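Questions fréquentes - réparation de valises rigides

Vous avez une valise à coque rigide dont une roulette, une poignée ou une fermeture a lâché ? Les réponses qui suivent couvrent la plupart des demandes reçues par l'atelier Flosteo. Pour le reste, écrivez à Touran Jalali, à l'accueil.

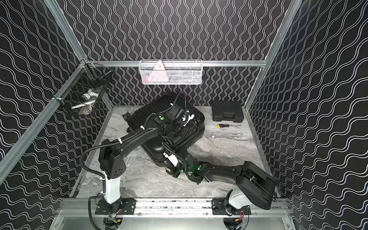
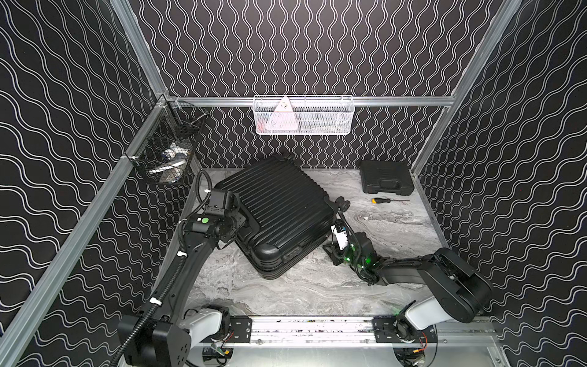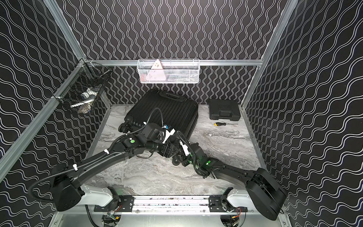
Quelles valises prenez-vous en réparation ?
Nous réparons les valises rigides de toutes tailles, en polycarbonate, en ABS ou en aluminium. Les valises souples sont acceptées pour les roulettes et les poignées uniquement. Une coque nervurée, comme celle de la valise noire sur les photos, se répare comme une coque lisse, mais une fissure qui traverse plusieurs nervures demande plus de temps et le devis en tient compte.

Comment préparer ma valise avant de la déposer ?
Videz-la entièrement, y compris les poches de la doublure. Retirez les étiquettes de vol et les sangles. Si elle est verrouillée par un code, notez-le sur la fiche de dépôt.

Puis-je changer une roulette moi-même ?
Oui, si elle est vissée. Couchez la valise à plat, ouvrez-la et cherchez la fermeture éclair de la doublure, du côté des roulettes. Les vis se trouvent en général derrière. Un tournevis ordinaire suffit le plus souvent. Mettez les vis de côté dans l'ordre où elles sortent - elles n'ont pas toujours la même longueur. Une roulette rivetée doit passer par l'atelier, car il faut percer les rivets.

Faut-il remplacer les deux roulettes d'un même côté ?
C'est conseillé quand l'usure est visible. Une roulette neuve à côté d'une roulette usée fait pencher la valise et fatigue l'axe.

La poignée télescopique est bloquée. Que faire ?
N'y mettez pas d'huile, elle retient la poussière. Passez un chiffon sec sur les tubes, puis appuyez plusieurs fois sur le bouton sans tirer. Si rien ne bouge, le mécanisme est à remplacer. Bijan Zarei s'occupe de ces réparations le matin.

Avez-vous les pièces de toutes les marques ?
Non. Nous avons en stock quelque 400 références, dont les roulettes et poignées des gammes Hagedorn et Taro. Les autres pièces sont commandées chez Prinuvix, avec un délai variable. Si la pièce d'origine n'existe plus, nous proposons un modèle compatible et nous demandons votre accord avant de le poser.

Combien coûte une réparation ?
Le devis est gratuit. Le changement d'une paire de roulettes coûte 71 euros, pose comprise. Une poignée télescopique complète revient à 111 euros. Les coques fissurées sont chiffrées au cas par cas.

Combien de temps dois-je prévoir ?
Comptez quatre jours ouvrés si la pièce est en stock. En mai et avant les vacances d'été, les délais s'allongent.

Ma valise a été abîmée pendant un vol. Pouvez-vous faire un constat ?
Oui. Signalez d'abord le dommage à la compagnie et gardez votre carte d'embarquement. Nous rédigeons ensuite une attestation avec la nature du dommage et le montant de la réparation. Babak Nazari signe ces attestations ; demandez-la dès le dépôt.

Que se passe-t-il si la valise n'est pas réparable ?
Nous vous la rendons en l'état, ou nous la gardons pour récupérer les pièces si vous le souhaitez. Aucun frais n'est demandé dans les deux cas.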